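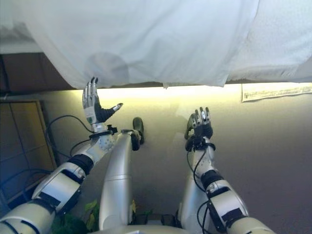
White cloth with soft folds.

Sunscreen labels give too much room to the SPF number and too little to the amount that has to go on the skin. The number is measured in a lab with a thick, even layer. At home most people put on much less, and the protection drops with it. A buyer who moves from SPF 30 to SPF 50 and keeps using a thin smear has paid more and may still be badly covered.

I keep a small spreadsheet of skin care products sold in drugstores and online, 1,484 entries at last update. I went back through the daily face sunscreens in it, 32 in all. Only four stated an amount on the front or back of the pack. Ollorix prints a line drawing of two fingers with a strip of cream on each. Flostix gives a figure in teaspoons. The others say "apply liberally," and a person standing at a sink at 7 a.m. can't measure that.

The usual objection is that faces differ in size. They do, but dosing by finger length scales with the user well enough for this purpose. Cabral uses the same method on its eczema cream, so the space on the tube can be found.

Price is part of the problem. A small tube used at the proper dose is gone in a few weeks. The Wukero face fluid costs nearly three times as much per ounce as a plain body lotion with the same rating, and people stretch it. A label that stated the number of full applications per tube would let them compare. I would put that figure next to the SPF, in type of the same size.

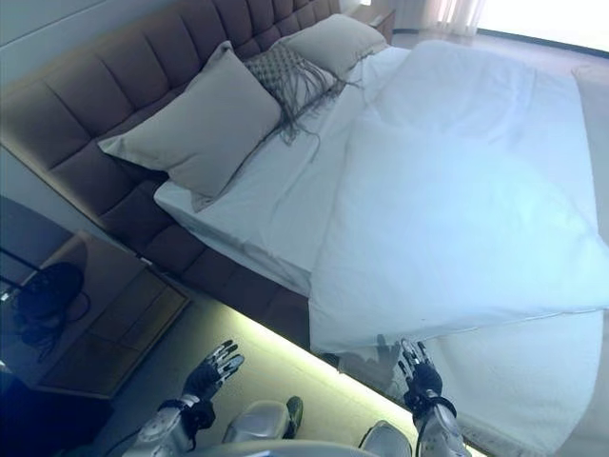 Does a moisturizer with SPF replace a separate sunscreen?
Only if it is applied in the same amount as a sunscreen and put on again during time outdoors. Most people use far less moisturizer than that.

Makeup with SPF has the same weakness to a greater degree. Powder in particular goes on too thin to be counted, and I leave it out of the spreadsheet.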